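Teaching the arm to serve drinks: my kitchen bench tips
18/06/2024 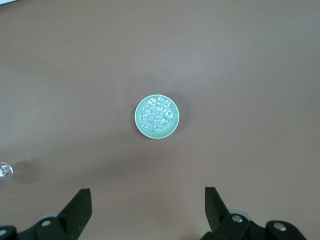

Matoušek reckons the first thing anybody should practise by hand is the reach and nothing else, over and over, before they even think about closing the fingers. I fought that advice for most of April and then gave in, and my demos got better within an evening, so there you go.

I've been steering a little arm by remote at the kitchen bench for a while now (I use the Nikent hand controller, the older one with the stiff trigger) and I keep getting emails about how to set up food and drink jobs. So these are my notes, in the order I thought of them.

Start with one small dish and one glass. I know it's tempting to lay out the whole drinks tray, but you'll spend your evening bumping things over. A pale green dish on a brownish table is lovely to work with, because you can pick out the rim from the wrist camera without squinting.

Clear things are hard! Clear pieces in a heap all run together on the screen, and a clear glass near the edge of the view is mostly a few bright reflections. Get your lamp off to one side so everything throws a soft shadow. I line up on the shadow as much as on the thing itself.

Open the fingers wide before you move in. Wider than feels sensible. I used to come in with them half closed to save time and I'd nudge the dish along every single go, and then the arm learned to nudge the dish as well - it copies your bad habits very faithfully.

Go slowly, but don't stop. If you hover while you make up your mind, the hovering goes into the recording and you'll get it back later. I rehearse each move once with the recorder off, then do it properly. If I muck it up I bin that take and start again. Don't try to rescue it, unless you're recording rescues on purpose (worth doing, just keep them in their own folder).

Shift things between takes. A hand's width is plenty. Turn the dish a bit, swap the side the glass is on, stir up the pieces. My first batch was 28 takes with everything in the same spot, and the arm was brilliant so long as I never touched the table.

Real ice is a pain if you're doing a long session. It melts, the pieces stick to each other, and you end up with a puddle where you wanted a dry bench. Keep a tea towel handy and refill every 8 takes or so you've got a fair mix of fresh and half-melted. Keep the wet stuff well away from the joints, too.

Wipe the finger pads. Warm water, tiny drop of dish soap on the cloth, dry them off. Scuffed pads are fine, greasy ones aren't.

Name your files as you go. I've got 1,762 takes on the drive now and the early ones are called things like "good one" and "good one again", which was very clever of me. These days it's job, dish, glass side, number. Sosix will let you tag them afterwards but it's slow going.

Rest your hand. I do nine takes, put the controller down, make a cuppa. By the tenth my wrist gets twitchy and you can see it in the playback.

Next up I'm having a go at pouring, over the sink at first. If you're in the Fusdale group, the spare trigger springs are in the tin by the door - help yourself.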